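Fendia writing desk, light wood with white legs: review after seven months

I bought this desk to replace a folding table that had started to sag in the middle. It came from Kocsis in Grernavport and cost 386 with delivery, which put it in the middle of what I had been looking at. I use it for paperwork, small repairs and sorting through things that come home in bags and pockets.

Assembly

It arrived in 2 boxes on a Monday. Putting it together took one person some 2 hours, and most of that went to the legs. The holes in the top were drilled in the right places, but the bolts need to go in by hand for the first few turns or they bind. The instructions are drawings only. Step four shows the top upside down and step five shows it right side up, with nothing in between to tell you it has been flipped. I had to back up once.

An Allen key is included. It works, but I switched to my own after the first leg.

In use

The desk stands on carpet against a wall and does not rock. If I lean on a front corner while writing, I can feel a little give, less than with the old table. The legs stay out of the way of my knees and I can pull the chair all the way in.

The top is a light wood color and shows pencil marks, so I put a dark gray mat over the middle. The mat was bought separately. It covers enough that I rarely touch the bare surface except at the back and sides. The finish has held up - one faint ring from a mug in the first month, and nothing since.

Depth is good. A lamp and a tissue box can stay at the back for good and I still have the whole mat to work on. The lamp I use is the Felix with the heavy base. Its cord has to run across the top, and this is my main complaint about the desk. There is no hole or channel for cables anywhere. On a desk at this price I expected one.

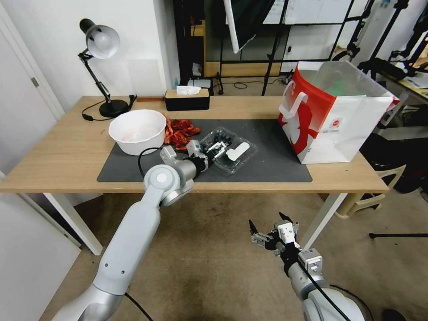 The desk on a sorting day, with the lamp at the back left and a shopping bag on the right.

There is also no drawer. I knew that when I ordered, but it does mean small items end up in bowls and plastic containers on top, and those use up space. If you need storage, look at the version with the side unit or plan on a separate cabinet.

Cleaning is easy. A damp cloth takes care of the top, and the white legs need a wipe more often than I thought they would. Scuffs from shoes come off with dish soap.

Good: steady, deep enough for real work, room for your legs.
Not so good: no cable hole, poor drawings, marks show on the bare top.

I would buy it again at the same price, with a mat.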